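We use cookies to remember your language and what's in your basket. By carrying on you agree to this. Accept | Settings

Gratel Self Storage
Frequently asked questions

What sizes do you have?

Lockers, small units, medium units and the large ones at the back by the loading door. Most people book a size too small, come back on Saturday with the sofa, and move up. You can change size at any time and we only charge the difference, so guess freely.

How do I know which size I need?

Stand in the room you're emptying and imagine everything in it stacked to the ceiling by someone careful. Then imagine it stacked by you. Book for the second one. If you'd like a real opinion, ask Fatos Hodžić at the front desk. He has seen a lot of dining tables and will tell you whether the legs need to come off.

When can I get in?

Your gate code works from 6 a.m. to 11 p.m. every day. The desk keeps shorter hours, and closes for lunch whether or not you've locked your keys in your unit.

How much notice do I give when I leave?

Fourteen days, in writing. An email counts. Shouting it through the window of a moving van has been tried and doesn't count.

What does it cost to start?

The first month's rent plus a $40 deposit. You get the deposit back when the unit is empty and swept. "Swept" means with a broom, and there's one hanging by the elevator. Please put it back.

Can I pay by the year?

Yes, and you get one month free. You also have to admit to yourself that the treadmill is staying for a year.

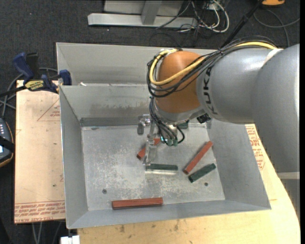 What if I pay late?

We send a reminder on day three and another on day ten. After that there's a $25 late fee and your gate code stops working until the account is settled. If you're in a tight spot, call us before day ten. We're much easier to deal with before the computer gets involved.

What am I not allowed to store?

Anything alive, anything that used to be alive and isn't furniture, fuel, paint thinner, fireworks, propane tanks and food. Canned food is still food. We had a long talk with a customer about this in July and we're not having it again.

Is my stuff insured?

Not by us. Check your home policy first, as plenty of them cover things in storage. If yours doesn't, we can sign you up with Spahić, who will want a list of what's inside. "Boxes, misc." won't get you very far with them.

Do I bring my own lock?

You can, as long as it's a disc lock. We sell them at the desk. Please don't use the padlock from your old gym bag. You won't remember the combination any better than you did then, and cutting it off takes up the whole afternoon.

Can someone else get into my unit?

Only if you've put their name on your account. Being your brother isn't enough. Neither is sounding very upset on the phone.

Is there parking for a truck?

Yes, at the Drandico Street entrance. Clearance under the canopy is painted on the beam in large red numbers. Read them before you drive in.

Can I work out of my unit?

You can sort, pack and label in there all you like. You can't sleep, cook, hold band practice or run a hair salon.

Something you couldn't find here? Come by the desk and ask.

Gratel Self Storage | Contact us | Privacy | © 2022 | Back to top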